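Report on a visit to the Griranik laboratory, Moltbridge
2020-05-29

Purpose of the visit

The laboratory at Moltbridge has been working for two years on the automated dismantling and reassembly of used desktop computers. The Girno Foundation, which supports part of this work, asked for a report on the method the group has developed and on the results obtained so far. The visit took place over a single day and was hosted by Lakmal Gazi, who leads the research on contact handling. It consisted of a presentation in the morning, a period in the workshop, and a discussion with the research staff in the afternoon.

The Foundation's interest is a practical one. Used office computers are handled in large numbers by the refurbishers in its region, and the greater part of them are either sold on as they stand or shredded. Replacing a processor or a memory module takes a trained person a few minutes, but the margin on each machine is so small that those minutes decide whether the repair is done at all. The group at Moltbridge was funded to find out whether a single arm, with no special machinery around it, could do part of that work to an acceptable standard.

The research question

Mr Gazi began by setting out why the task is difficult. Industrial assembly of electronics relies on parts arriving in known positions. A used computer offers no such certainty. Cases differ from maker to maker, cables have been moved by earlier repairs, and parts may have been changed several times. A program written for one machine will fail on the next, and a failure near a processor socket can ruin the board.

The usual answer has been better vision: more cameras, finer models of each part, and a careful calculation of where everything lies before the arm moves. The group spent its first year on this approach and found that it reached a limit. The last few millimetres of an insertion are hidden from view by the gripper itself, and the small errors that remain are enough to catch an edge or tilt a component.

The method

The approach now in use is called Sultana within the group. It divides each task into two stages. In the first, the arm is guided by camera to a position near the target, with no attempt at great accuracy. In the second, a learned policy takes over and completes the movement using the forces measured at the wrist together with the camera image. The policy makes small corrections many times each second and is permitted to withdraw and try again.

The second stage is trained from demonstrations. An operator guides the arm through the task by hand controller, and the forces, joint positions and images are all recorded. The group has collected 1000 demonstrations for processor placement, which Mr Gazi regards as the hardest of the tasks under study. He was firm on the point that demonstrations containing a mistake and its correction are kept in the training set. In earlier trials these had been removed as poor examples, and the resulting policy had no means of recovering once a part was slightly out of line.

A further feature of the method is the treatment of the starting position. Before each demonstration the case is shifted and turned slightly on the bench by the operator. The spare parts are presented in a printed tray, the layout of which is fixed, but the tray as a whole is also moved between sessions. Staff explained that when the case was clamped in one place the policy learned that place and very little else.

The workshop

The work is carried out in a long room on the ground floor. Visitors are asked to leave bags and coats in the corridor and to wear an earthed wrist strap when near the benches. The group keeps a written log at each station, and every trial is entered by the operator on duty, whatever its outcome. The logs were made available to us and we read several weeks of entries. They are brief and candid. 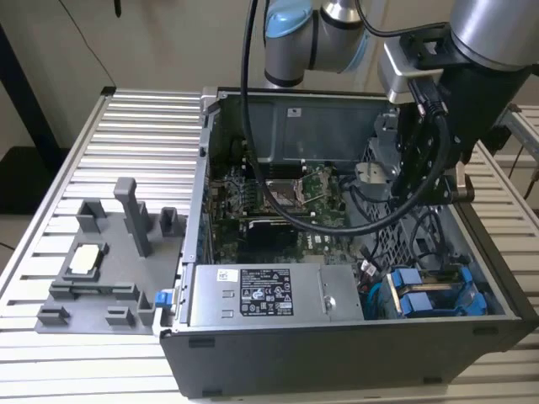
Cables were mentioned more often in these logs than any other cause of difficulty. A cable resting against the gripper changes the force reading at the wrist, and the policy may take this for contact with the socket. The group has dealt with the matter in part by including demonstrations in which cables are deliberately left in the way. Mr Gazi accepts that this is an incomplete solution. Flexible objects are hard to predict, and he expects that a separate step for moving cables aside will be needed before the system can be tried in a commercial setting.

We also asked about the condition of the computers. All are retired office machines supplied by a local refurbisher. They are cleaned of dust before use, and the boards are inspected under magnification at the end of each day. Boards with bent contacts are withdrawn and the fault is traced back to a particular trial where possible.

Results

The main result presented to us concerns a comparison between three versions of the system on processor placement. Each was given the same set of 57 trials, using cases which had not appeared in training. The version relying on vision alone completed 12 of them. A version trained only on demonstrations free of mistakes completed 29. The full method, with corrections included, completed all but a handful, and in none of the failed trials was a socket damaged. The group will give the exact figure when the trials have been repeated by a second operator, and we consider that caution proper.

The difference between the second and third versions is the finding of most interest. The two share the same arm, the same sensors and the same form of policy, and differ only in what they were shown. The recordings we watched made the effect plain. The second version would press steadily on a processor that had caught at one corner until the force limit stopped it. The third would lift, turn the part a little and lower it again, often more than once.

Results for memory modules are less advanced. These need a firm push, and the force required varies a good deal between boards. The policy has so far tended to stop early, leaving one end of the module unlatched. Work on the removal of expansion cards has only just begun.

Discussion

The afternoon session was open and useful. Members of our party raised the matter of speed. The system is at present slower than a trained technician, and the group makes no claim otherwise. Its view is that an arm which works slowly but without supervision could still be of value overnight, provided it knows when to stop and ask for help. A method for judging this from the force record is under study by one of the doctoral students, whose early results we were shown on the understanding that they would not be reported in detail.

There was some disagreement over how far the method would carry to other equipment. Mr Gazi believes that laptops are out of reach for the present, chiefly owing to the number of screws and the use of adhesive. Others in the group were more hopeful – particularly with regard to older business models, which were built to be opened.

Questions were also put on the cost of collecting demonstrations. A skilled operator tires after a morning at the controls, and the quality of the recordings falls. The group now limits each session and rotates its operators. It has begun to test whether demonstrations gathered for one task can shorten the training for another, and expects to have a first answer by the end of the year.

Recommendations

We recommend that support for the work be continued for the coming year on the present terms. We further recommend that the group be encouraged to publish its demonstrations along with the trial logs, subject to the agreement of the refurbisher. The handling of cables should be made a stated objective in the next work plan.

A second visit is proposed once the memory module trials are complete. The Foundation's thanks are due to Mr Gazi and his colleagues for their time and for the frank manner in which they answered our questions.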